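The success rate is the wrong number to be proud of

Zurnum, 2018-10-13

When a paper about robot manipulation comes to my desk, I have a habit that my colleagues find a little rude. I go to the table of results first, I find the line with the success rate in bold, and then I turn back the pages to see what was on the table. Very often it is a block, or a mug, or a box with sharp corners. I have nothing against blocks. I learned on blocks also. But I think our field has made itself comfortable with a number that says very little, and I would like to argue for a less comfortable one.

The number I mean is the share of attempts in which the robot finished the task, counted from a start position that was prepared by a person. In our group at Zurnum we reported such a number in February, for a learned policy which picks up one loose wire and brings it to a holder. We made 154 test attempts and the result looked good. Then a student from the group in Bralari visited, put the same wires on the same table in her own way, and the policy became lost within minutes. She did nothing unfair. She only put them down as a person puts down wires when she is not thinking about the experiment.

This should have been expected. Our training set had 3,798 demonstrations, and I was proud of this quantity. When I went back and looked at the first seconds of many of them, I saw that all of us had the same hand. We laid the bundle across the table, with the ends a bit open, at a distance where the gripper could reach them without trouble. We did not agree to do so. We were tired and we wanted each demonstration to go well, so we gave the robot the kind of table on which demonstrations go well. The policy learned our politeness together with the task.

A wire is a good teacher in this matter. It has no fixed shape, so you cannot say in a few coordinates where it is. When you take it by one place, another place moves, and its neighbors maybe move too. From the wrist camera, the fingers themselves hide a part of what the robot needs to see, exactly at the moment when it needs to see it the most. 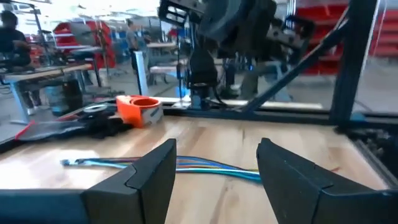 Stosach, who read a draft of this essay, objected that a prepared start is what makes two methods comparable at all, and that if every laboratory scatters its wires as it likes, we will have only anecdotes. The objection went further: a young researcher has perhaps one robot and one year, and it is easy for an older one to ask for disorder when his own papers are already printed.

I take the second half of this seriously, and I have no full answer to it. To the first half I can answer. Comparable is a good word, but we should ask what we are comparing. If two methods are tested from the same friendly position, we learn which of them is better in the friendly position. It is possible that their order is reversed when the ends of the wires lie under each other. In our own case it happened. The older controller, written by hand, which I wanted to retire, was slower than the policy and worse on our prepared tests, but on the visitor's table it lost much less.

So what would I put in the place of the bold number? My proposal is modest. The start positions should be made by a person who has not seen the method and did not collect the data. This person should be given the objects and one sentence of instruction, and nothing more. A photo of each start should be published with the outcome beside it, the failures also. And one should report the recovery: of those attempts where the first grasp missed, how many were finished at the end without a human hand coming in? For wires I find this last number the most honest of all, for the first grasp misses often and the miss changes the problem. The bundle is now in a new arrangement which no one has prepared.

We tried this at small scale, with 3 outsiders from other departments. It cost us two afternoons. The success rate went down so strongly that one of my co-authors asked if we could put it in the appendix. We did not put it there, but I admit that we discussed it for longer than I like to remember. Two reviewers then wrote that the performance was low compared with the Pearce benchmark, in which the cable is clamped on one end before the test begins. I do not complain about the reviewers. They compared the bold numbers, as we have all taught each other to do.

There is also the question of more data. Some people tell me that with another 1,000 demonstrations the difficulty will go away. It may be so, if they are different demonstrations. If the same four tired people lay down the same bundle in the same way, I would expect a policy which is more sure of itself and equally lost. Before I pay for more hours of collection, I would rather pay somebody to come in every morning and make the table bad.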